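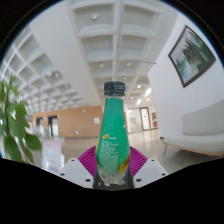
Green bottle, black cap, main hall. Wrist view from the hand-held gripper.

Handheld gripper demos: how many places do you need?

dagim_w
Posted 27/08/2018

We are collecting pick and place examples with a hand-held gripper, no robot on site. You hold the tool, grab the object, carry it, set it down, and the wrist camera records all of it. The plan was 500 demos of bottles. Sosina Araya wrote the plan and I do most of the collecting.

So far everything has come from two rooms at Britcombe plus the hall in the picture at the top. My question is whether to finish the count in these three places or stop now and go find more. Moving costs us most of a day each time. We have to ask permission, carry the gear over and redo the calibration.

Also, does anyone mask out the background before training? The lens is wide enough that I get the ceiling, the painting on the wall, the doors, all of it.

kirossisay
Go find more places. I would take fewer demos in eight places over all of them in three. We trained on one kitchen last November and the policy was fine in that kitchen. We carried it across the corridor and it reached for the wrong side of the counter every time.

Don't mask. You want it to see a lot of backgrounds and learn they don't matter. If you mask in training you have to mask when it runs too, and then you own a masking problem.

L_Papadakis
I disagree with most of that. With 500 demos split over eight places you have very little from each, and if the grasps are sloppy you have very little of anything. Get the grasps consistent first. We threw out a third of a set because three people held the tool three different ways.

What is the pass rate on your demos? I mean after someone has looked at them.

dagim_w
Nobody has looked at all of them. I check the first and last one of each batch.

L_Papadakis
Then I would stop collecting for two days and look at them.

meron.e
Agree with Leonidas on looking, agree with Kiros on places. You can do both.

About the bottle. It is gripped low, with the fingers on the sides near the base and the whole upper part standing clear. Is that how you want it grasped? With a tall bottle I would go higher. Ours swung when we gripped low and turned the wrist fast, and the arm turns faster than a person does.

dagim_w
Low is what the instructions say. Sosina wanted the cap and neck left free for a later task where the other hand opens it. I can ask if she would allow a mix.

sosina_a
I'm here. Low was for the cap, yes. I don't want a mix inside one set. If half the demos grip low and half grip high for the same bottle in the same spot, the model may split the difference and close on nothing useful. If we want high grips we label them as a separate task.

kirossisay
That depends on what you train with. Some methods handle two ways of doing a thing fine. Plain regression won't.

sosina_a
We are on plain regression for now.

kirossisay
Then keep it low.

meron.e
Fair. Slow the wrist turns down then, or it will bite you later.

One more thing on that bottle. The green one goes pale and see-through toward the bottom, and that is where you are gripping. Clear plastic gave us trouble. Do you have any plain opaque ones in the set?

dagim_w
Two. A white one and a dark blue one. The rest are clear or partly clear because that is what we had in the office. I'll buy more.

ruthless_tuna
What software are you cutting the episodes with? We used Flulent and it dropped frames at the start of every clip.

dagim_w
Our own script. It cuts when the gripper has been open and still for 2 seconds. It cuts too early if I stand around thinking, so I have learned to keep moving.

L_Papadakis
That is going to teach the arm to never pause. Cut by hand, or press a button at the end.

dagim_w
I don't have a button on this one.

L_Papadakis
Tap the closed fingers on the table twice and cut there. It shows up in the motion trace. Trim the taps off afterward or you will teach it those too.

ruthless_tuna
We did the tap thing. Works if everybody remembers. Mostly they don't.

sosina_a
Deciding this so Dagim can plan his week. We pause, Dagim and I go through every clip, bad ones get deleted and logged. After that, five more places, the same low grip, more opaque bottles. The Asfaw building has already said yes. I will ask at Flarnska.

L_Papadakis
I still think five is too many for the number of demos you have left.

sosina_a
Noted. If the count after review is very low I will raise the total.

kirossisay
Hold one place out completely and only use it for testing. Pick it before you start.

dagim_w
Will do. Probably the hall, it looks the least like the other two. Does the held out place need its own bottles as well, or can I use the same ones?

meron.e
Same ones first, then new ones. Otherwise you won't know which change broke it.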